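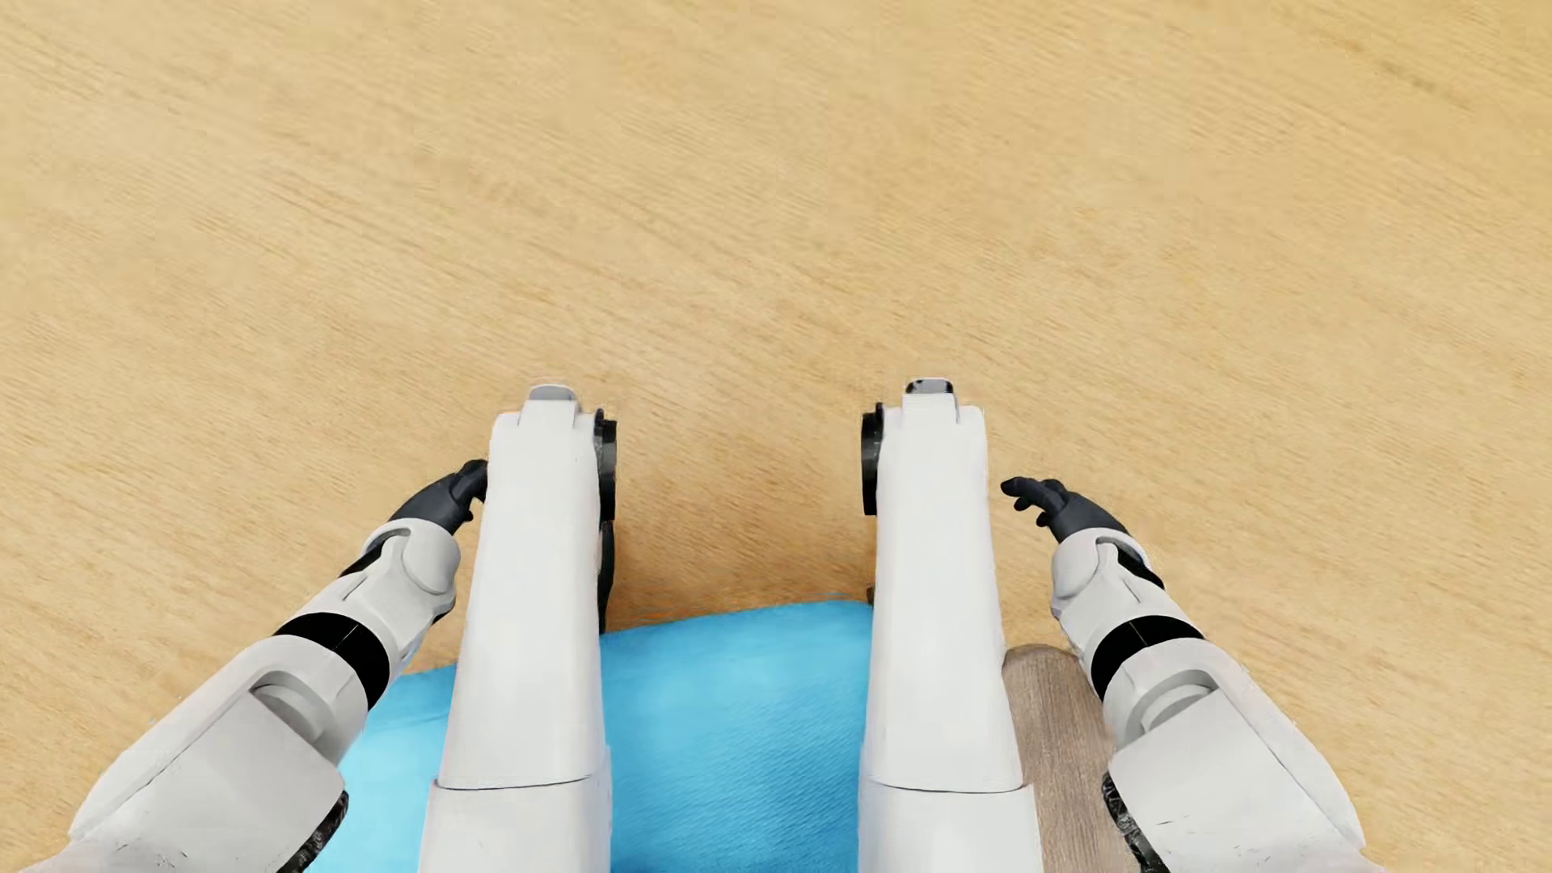
I met Araceli Segura in the break room at Plellach on a Friday afternoon, which she warned me was a terrible time to talk to anyone who works in returns. She bought me a coffee anyway (machine coffee, but decent!) and we ended up talking until the second shift came in.

Araceli has worked at the Nustdale warehouse long enough to remember paper pick sheets. These days she runs the bench where the humanoids get their new routines, and a lot of that happens in simulation before anything moves out on the floor. I asked her if that felt like a big jump from sorting boxes.

"Oh, huge," she said. "I used to go home with sore shoulders. Now I go home with sore eyes. I watch the same move over and over on a screen, sitting down, getting up, reaching, and I write down what looks wrong to me. The engineers see numbers. I see somebody who's going to bump their knee."

Sitting down? I had to ask. She laughed and said people always picture robots lifting crates all day, but the packing stations at Nustdale were built for people on chairs, and Flestside, the company that owns the building, wasn't going to rip them out. So the robots have to learn to deal with chairs too.

"We did 1,565 practice runs on one routine," she told me. "I signed off on 1,563 of them. The other two I sent back, and I got a little bit of grief for it, because the score said they were fine. But I've sat at that station. I know where your hands need to be when you push back from the bench."

That kind of say in things was hard to come by at first. When the project was announced last November, there was one meeting and it lasted 90 minutes, and most of it was slides. Araceli remembers people standing at the back with their coats on. The questions were all about hours. Would there be fewer of them, and who would lose theirs first?

"They said no layoffs and so far that's been true," she said. "But when somebody leaves, they don't always fill the spot. You notice that. The lunch table gets smaller."

She misses the noise, too, which surprised me. Her old line had a radio and a running argument about what to play on it. The bench is in a quiet room with a door. Some days the only voice she hears before lunch is Ivanov's, and Ivanov is the scheduling software, reading out the queue.

I asked what she'd change if it were up to her, and she had her answer ready. More people from the floor on the bench, in rotation, and the bench rate paid to all of them. She's asked twice. The second time she got a "let's look at it after summer," and she's holding them to that.

Then her phone buzzed, a batch had finished early, and she took the rest of her coffee with her.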